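I'd been meaning to get to the Niramthorpe open day for years, mostly for the old laundry and mending school up on Quaye Street. Tickets were 2 dollars, I got number 188, and the line already went past the bakery!

The first hour is all history. The school started out teaching people to wash and fix work clothes for the Ustell mill, and they still keep the old ledgers out (one lists 325 pairs of overalls in a single month – my hands hurt just reading it). After that you wander from room to room on your own, and I spent far too long in the one with storage and sorting stuff.

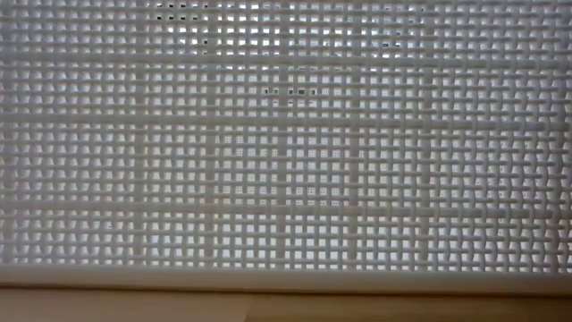

White plastic mesh, close up.

I'm a sucker for anything woven, so I had a good long look before moving on to the patching demo. They teach a flat patch that goes behind the hole, with tiny stitches all the way around, and mine came out a bit lumpy but it held when I tugged it. The teacher said to wash jeans inside out in cold water and skip the dryer, and I felt very guilty about that one.
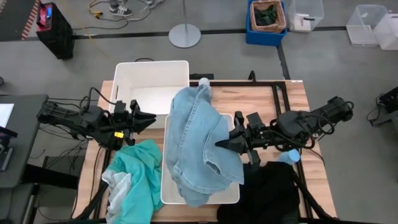 Lunch was soup and a cheese roll in the yard, and I ended up at a table with a couple who had driven in from Mustavmont just for the button sale. The button sale! One jar had a tag saying 3407 on it and you could guess at a lower price if you took the whole thing. I didn't, and I've been thinking about it ever since.
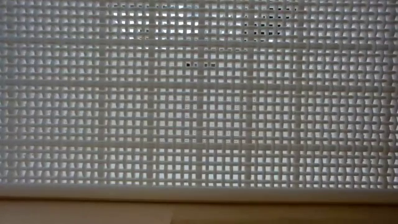

Go early if you want to park near the gate, and bring cash for the thread stall. I came home with four spools of navy and a darning mushroom, and there's another open day in March.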